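Tadix Small Parcels: README

Tadix is a set of records of small packages being picked up from a tabletop and sorted into bins. It covers cartons, labeled boxes and a few odd items such as hand tools. There are 1,452 records in the current release, grouped into 169 sessions.

Contents

Each session has its own folder with the stills, a notes file and a list of the items used. Item names follow the Ukel list, so a carton keeps the same name in every session. Folder names start with the session number. Sessions 1 to 11 used an older list and have not been renamed.

Work surface

Packages are laid on flat cardboard. The cardboard gets replaced when it wears through, so its color and the holes in it differ from one session to the next. Do not use marks on the surface to line up stills from different weeks. 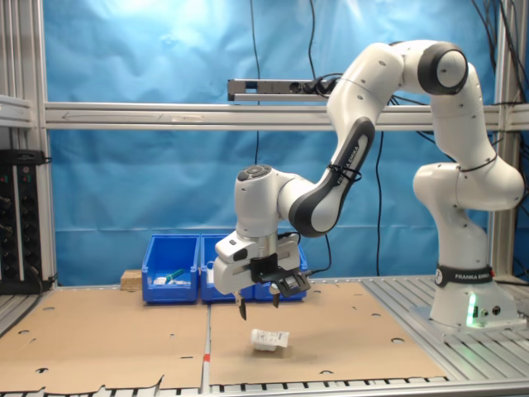 Bins are moved between sessions too, and their order is not recorded before June. After that the notes file gives it from left to right. Items left in a bin from an earlier session are marked "carryover" - they were not handled in that session and have no record of their own.

Known problems

Labels are hard to read in 45 records, mostly from glare. These are listed in labels_unclear.txt. Two item lists have the same carton entered twice.

Contacts

Item list and naming: Marisa Gatti
Session notes: Gun-woo Kong
Corrections can go to either of them. Please include the session number.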